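Wustberg wrist-cam set — README

Updated Mon 27 November. Ask Isamu Sugiyama before changing anything in here.

What it is: 36 episodes, single arm, tabletop. Rules below apply to every one, no exceptions for "quick tests".

Collection rules
- tape grid stays put for the whole session. If a strip tears, log it, dont re-lay halfway thru
- fingers open on approach, close only on operator's call
- 2 people per shift, one at the e-stop. Always
- wipe the lens before each block of 4 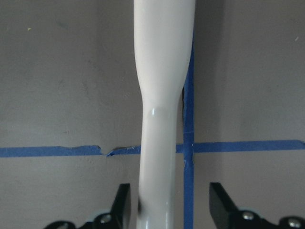

- speed cap stays on until the block is signed off — ask if you can't find the sheet
- no hands past the tape while the arm is powered

Known gaps: tape notes missing for January. Pinura copy is older, use this one.

License: internal for now, Clunside has the form.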